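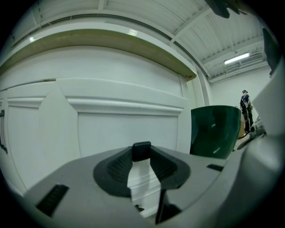

Danari wrote:
> I'd still do 5 rounds, one every other week, drop your worst one. If we run every week people burn out by round 3 and we end up with six cars on track like last winter. Also please can we not do the pick up race format again, half the field didn't know it had started.
>
> And what are we doing about damage? I vote full damage but with one reset. Last time it was on "reduced" and folks just leaned on each other into turn 1.
>
> One more thing, can the server be up at least an hour before. Some of us have to download the track.

OK replying to this on my lunch so excuse typing.

5 rounds, fine. Drop one, fine. I had 6 in the draft but I'll cut the street course, no one was going to cry over it. Every other week starting in November, exact dates to follow once I know when the server is free. The oval league has it some nights and I don't want to fight with them over it.

Damage. Full damage, one reset in the race, none in the heats. Reset means you go back to pit lane and you lose the time, that's your penalty, no need for me to add more. If you get punted and have already used your reset, tough, file a protest after.

Protests: email me off list, with the replay time and the lap. Not on the list please. Not in voice chat either. Last winter's thread after Skiltwood went to 69 messages and I read every one of them and still couldn't tell you who hit who. If you don't have a replay time I'm not going looking for it.

Server will be up an hour before, password in the usual place. Track downloads: I'll send the link for each one a week ahead. Please get it THEN and not at five to eight. Skiltwood is the big one, it's slow to come down and the older version will NOT work, it'll let you join and then drop you on lap 1. Delete the old folder first. Same for Aasen if you got it before the summer, the curbs are different and so is the pit entry.

Order as it stands:

Round 1 - Aasen, short layout
Round 2 - Skiltwood
Round 3 - Katia Park, dry
Round 4 - Aasen, full layout, reversed grid
Round 5 - Skiltwood again, longer race, points and a half

Katia asked for Katia Park in the wet. Yes we get the joke. I'm leaving it dry for now becuase wet in this sim is a lottery for anyone on a pad or a cheap wheel. If enough of you want it I'll change it but tell me before round 2, after that it's locked.

Format each night: practice open from the time the server goes up, then 10 min qualifying, two heats if we have enough people, then the final. If we're short I'll drop the heats and just run a longer final. Qualifying is open, everybody on track together, so stay out of the way if you're on an out lap. Look in your mirrors! If you don't have mirrors on, turn them on.

Cars. Same spec car for everybody, fixed setup except for brake bias, tire pressure and fuel. I know a few of you want open setups. I've said this before, with open setups it's whoever has all week to sit there testing, and the rest of us have kids. Liveries are free, do what you like, keep the file small and the number readable.

Points are 1,000 down from first, dropping 50 a spot, don't ask why it's that high, the spreadsheet came that way and I'm scared to touch it. Someone finished on 182 last year after a penalty and I never did figure out how.

Steering assist stays allowed. Auto shift too. Braking line is up to you. Not up for a vote, we want the new folks to finish races.

Voice chat: muted during qualifying, open in the race, but keep it to "inside", "outside", "pitting". Save the speeches for after the flag.

What I need from you by the end of the month:
your car number
name as it shows in the sim
whether you're in for all of it or just some rounds

Reply to me and not to the list or everyone gets around 30 emails saying "in". If you were in last winter you keep your number unless you tell me otherwise. Danari I have you down already.

Real karts stay in the trailer till spring so no excuses. Got to run, back online tonight if the server questions can wait till then.

Oh and the test night is still on, Aasen short, no points, come and check your wheel works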